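The Blue on the Bolter

My mother-in-law, Jaruwan Kaewkla, called it the Bolter, and so did everybody else, and I was married into the family for years before I thought to ask why. There had been a man named Bolter, Paweena told me, who ran a dry goods store on the corner in Pelville before her parents came, and when he gave up the lease he left the thing standing against the back wall with a note on it that said he would be back with a truck. Her parents moved around it for a while, politely. Then they put a rice cooker on it, and after that it was theirs.

It had stripes running the long way, and a dark strip over them with four slots in it, and the top stripe, the one right under the slots, was blue. I have heard it called a counter, a bench, a cabinet and (by my father-in-law, who had to move it twice) a curse. What the slots were for was a matter of family religion. Jaruwan believed they were for money, and that Mr. Bolter had been a man who didn't trust banks. Paweena, as a little girl, had fed it buttons, letters, a library card and most of a sandwich. The sandwich was the reason it got moved the second time.

The September after Jaruwan turned 93, she decided that she would like to see it painted again.

She told us this at supper, between the soup and the fish, in the same voice she used to ask for the pepper. She was still living over the shop then, although the shop itself had been closed for a good long while and the downstairs was mostly folding chairs and Christmas. She'd gone down by herself in the afternoon, which she had promised all of us she would never do again, and she had looked at the Bolter, and it was dull.

"It isn't dull, Ma, it's old," said Paweena.

"I'm old," said Jaruwan. "That is dull."

I said I'd do it. I should explain that I am the sort of person who says he'll do it. I put in my wife's kitchen drawers, and to this day one of them has to be opened first or the others won't go. But I like a job with a brush, I like the smell and the radio and the way people bring you coffee and stand around, and I thought I could have the whole thing finished over a weekend and be a hero until February at least.

I had not understood that it had to be the same blue.

"The same as it is now?" I asked her.

"The same as it was," she said.

Well, you can imagine. The blue as it was had not been seen by anyone but Jaruwan in a very long time, and she could not describe it except by saying what it wasn't. I brought cards home from the hardware store and fanned them out on her blanket. It was not the blue of the sky, any sky. It was not like a school uniform. It was a little like a bus she had once ridden with her sister, but the bus had been dirty. She went through the cards slowly with her reading glasses pushed up on her forehead, where they did her no good at all, and she handed each one back to me as though I had painted it myself and she didn't want to hurt my feelings.

Paweena thought I should just pick one. "She'll say it's wrong and then she'll love it," she said. She was probably right. She knows her mother. But I'd sat on the edge of that bed for two evenings by then, and I had gotten interested. I started seeing blues. I pulled the car over once on the Skurneck road to look at somebody's mailbox.

It was Pongsak Boonyarit who remembered the tins. He had stocked shelves for the Kaewklas as a teenager and he still came by on his way home to bring Jaruwan the newspaper, and one evening he listened to me go on about mailboxes for as long as he could stand it and then asked whether I'd looked under the stairs. I had not looked under the stairs. A person could live a full life in that building without looking under the stairs. We moved a fan, a box of ledgers, a crib, another fan, and the sign from the year they tried selling ice cream, and behind the sign was a shelf, and on the shelf were paint tins with lids rusted on as tight as jars.

One of them had a drip down the side.

It said Thaweesak on the label, and under that some numbers, and the drip was no bigger than a shoelace, and I'm telling you it was so bright I laughed out loud. It had been in the dark all that time. I carried the tin upstairs without even wiping it, and I got dust all over the good stairs, and I held it up in the bedroom doorway. Jaruwan pulled her glasses down onto her nose for once and looked.

"There was a lot of that," she said. "He bought too much. I told him so." And then she had to have a tissue, and so did I, and Pongsak went and found something to look at in the hallway.

The paint inside was no good, of course. It had gone to a kind of cheese. But the woman at the hardware store matched the drip, and she was as tickled as I was, and mixed it and dabbed it and mixed it again until you couldn't find the edge between the dab and the drip. She charged me for one quart. I wrote the date on the lid, 9/19/23, because Jaruwan said that her husband always had (he hadn't, there was nothing on any of those lids, but it seemed like a nice thing to believe about him).

I did the sanding in the mornings before work. It took longer than I'd planned on, and I found things. There was a pencil line under the blue where somebody had marked it out with a straightedge, and a place near one end where they'd lost patience and done it by eye. I thought about sanding that end true. I even had the ruler out. Then I put the ruler back in my pocket and followed the wobble, and I was pretty pleased with myself, and I told no one but Paweena, who said, "So it's crooked."

"It was crooked," I said.

"And now you've made it crooked again."

"Yes."

She kissed me on the ear and took my coffee cup away.

The other stripes I did with what I had, one each evening, with tape between. The dark strip with the slots I left alone. I'd meant to paint it. I had the brush loaded. But the edge of it was worn in a way that you couldn't have gotten except with years of people leaning there to talk, and I thought, well, Jaruwan didn't ask for that part. So I cleaned it with a rag and got some of the new blue on it somehow, and cleaned it again, and some of the blue went down the slots, where I expect it is still.

She came down for the unveiling on Paweena's arm, one step at a time, in her green cardigan. Pongsak had put the folding chairs in a row. I pulled the sheet off badly, so that it caught on a corner and I had to go around and unhook it, and by then everybody had seen most of it anyway. 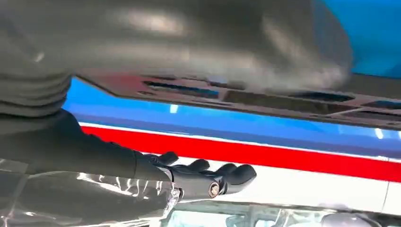 Too much blue, Kulap Duangkaew said, and she'd have put a different stripe on top and let the blue go lower down where a person could rest her eyes on it, but it had come up with a nice shine, she would give me that, and was there any reason the chairs had to be so cold.

Jaruwan didn't answer her for a while. She had let go of Paweena's arm and was standing up close with one hand flat on the dark edge, in the place that was worn.

"It was always too much," she said at last. "You could see it from the street. People came in to ask what it was."

"And what did you tell them?" I asked.

"I told them it was a Bolter," said Jaruwan, "and that it wasn't for sale, and then they'd feel funny about leaving with nothing, so they would buy a broom."

Kulap laughed so hard that she had to sit down in one of the cold chairs. She had bought a broom that way herself, it came out, when she was newly married, and it had been a terrible broom. The two of them were off after that, about brooms and the street and who had owed whom for what, and Paweena went up to put the rice on.

I stayed and folded the tape into a ball. Jaruwan was feeling along her pockets for something. She found a button in the cardigan, a loose one she'd been meaning to sew back on, and she looked around to see if her daughter was watching, and she put it through the second slot. We both listened to it drop.

"Don't tell her," she said.

I said I wouldn't, and I gave her my arm, and we started back up the stairs.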